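4. 作業セルの準備と日々の手入れ

この章では、Kandis 拭き取り作業セルを初めて立ち上げるときの手順と、毎日の手入れをまとめます。Kandis は、人がお手本として見せた拭き掃除の動きをもとに、アームが家具の天板を拭くセルです。準備がきちんとできたセルは、動きが見違えるほどなめらかになります。ぜひ一度、最初から最後まで通してやってみてください!

4.1 始める前に

用意するもの
・乾いた柔らかい布(アーム用と手作業用を分けておく)
・付属の六角レンチ
・水平器
・校正シート(Munley の箱に同梱)
・作業記録用紙

注意:セルの中に手を入れる前に、必ず主電源を切り、操作盤の表示灯が消えたことを確かめてください。非常停止ボタンを押しただけでは、制御盤への給電は続いています。

4.2 アームの据え付け

1. 架台を床に置き、四隅の調整脚を手で軽く締めます。
2. 水平器を架台の中央に載せ、前後と左右を合わせます。
3. 調整脚のロックナットを六角レンチの反対側の端で押さえながら締めます。
4. アームを架台に載せ、ボルトを対角の順に仮締めし、同じ順で本締めします。
5. アームのケーブルを架台の内側の溝に通し、カバーを閉じます。

メモ:本締めを終えたら、もう一度水平を見てください。締め付けで少しずれることがよくあります。ここで合わせておくと校正が一回で通ることが多く、とても気持ちのいい瞬間です。

4.3 手先の取り付けと校正

1. 布ホルダーを手先に差し込み、「カチッ」と音がするまで回します。
2. 操作盤で「校正」を選び、校正シートを天板の中央に敷きます。
3. 開始ボタンを押し、セルの外に出て扉を閉めます。
4. 画面に数値が出たら記録用紙に書き写します。押し付け値の初期設定は 500 です。この値は校正が終わるまで変えないでください。
5. エラー 1821 が出た場合は、シートのしわを伸ばしてやり直します。それでも消えないときは、布ホルダーの差し込みを確認します。

注意:校正中は天板に触れないでください。軽く手を添えただけでも測定値が変わります。

4.4 お手本の拭き動作を登録する

いよいよ、このセルでいちばん楽しいところです。アームは登録された動きを土台にして拭き方を組み立てるので、よいお手本が入ると仕上がりがはっきり変わります。

1. 記録装置を頭に装着し、バンドを締めます。
2. 下を向いたときに、両手と拭く面が確認画面に収まることを見ます。
3. 記録を開始し、両手を一度開いて見せます。
4. いつもどおりの速さで拭きます。急ぐ必要はありません。
5. 終わったら手を止め、記録を終了します。
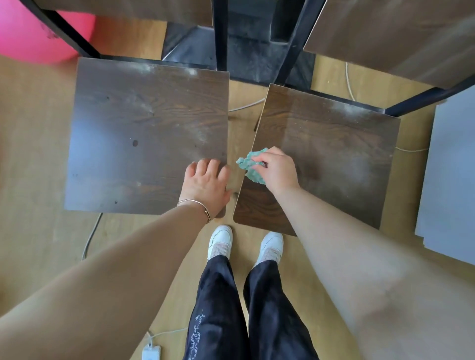
お手本でアームがいちばんよく学ぶのは、実は布を持っていないほうの手の使い方です。アームは片腕なので面を押さえることができず、その分を治具の固定力で補います。どこをどう押さえているかが記録に残っていれば、治具の位置を決めるときの手がかりになります。左手は指を開いて片方の板に平らに置き、右手は丸めた薄緑の布を隣の板の、すき間に近い側に当てる。こういう左右の役割がはっきりした姿勢は、解析画面でもたいへん読み取りやすくなります。板の上のほうに残った白っぽいほこりも、拭き残し判定の目印としてそのまま使えます。

お手本を登録するときの注意
・板と板のすき間は、解析画面で境界線として指定します。指定しないと、アームは二枚を一枚の面とみなします。
・床のケーブルは拭く面の下に入り込みやすいものです。板を動かす前に、引っかかりがないか手で確かめてください。
・手首の飾りや袖口が布の縁に重なると、輪郭の検出が乱れることがあります。解析画面で輪郭が途切れていたら、その区間だけ除外します。
・布は畳んでも丸めてもかまいませんが、登録名に必ず持ち方を書き添えてください。

メモ:Skemley の研修で講師を務める Folasade Isah は、最初の登録では上手に拭こうと思わないことを勧めています。ふだんの手つきのほうが、アームには素直に伝わります。

4.5 試運転

1. 天板を治具に固定し、四辺を軽く押して動かないことを確かめます。
2. 新しい布を布ホルダーに挟みます。
3. 操作盤で登録名を選び、「低速」を押します。
4. 一巡するまでセルの外で見守ります。
5. 問題がなければ「標準」に切り替えます。

角の部分で布がめくれる場合は、押し付け値を少しずつ下げてください。中央に筋が残る場合は反対に少し上げます。この調整には正解がひとつではなく、材質ごとに自分の値を見つけていく面白さがあります。見つけた値はぜひ記録用紙に残してください。

4.6 日々の手入れ

毎日
・布ホルダーから布を外し、爪の間のほこりを払う。
・治具のゴム面を乾いた布で拭く。
・アームの手首を手で回し、引っかかりがないか確かめる(主電源を切ってから)。

毎週
・架台のロックナットの緩みを点検する。
・記録装置のレンズを専用の布で拭く。

運転回数が 3370 に達したとき
・操作盤に点検表示が出ます。布ホルダーのばねを交換し、4.3 の校正をやり直してください。

注意:手首の継ぎ目に潤滑剤を吹き付けないでください。布に移り、天板に跡が残ります。

ばねの部品番号は、巻末の部品表にある「Londoño 式ホルダー」の欄に載っています。交換後に異音が続くときは運転を止め、記録用紙を添えて保守窓口の Danjuma Fashola までご連絡ください。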